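September 25, 2023
Validator diary, entry 52

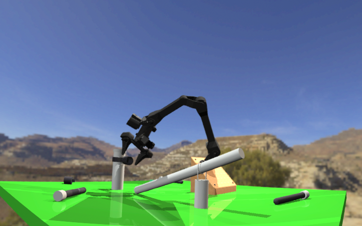
Voted no on the Flumau fee change this morning. It would raise the minimum stake to 277 tokens, and four of the smaller validators in our group would have to drop out or merge. Iker Llorente voted yes and we argued on the call, politely enough. He thinks the chain is too slow with so many of us on it.

Saranya Marar wants the vote put off until February so Rusgate can finish its code review. I'd back that. Updated the node after lunch, five minutes offline, no penalty. Must move the backup keys tomorrow.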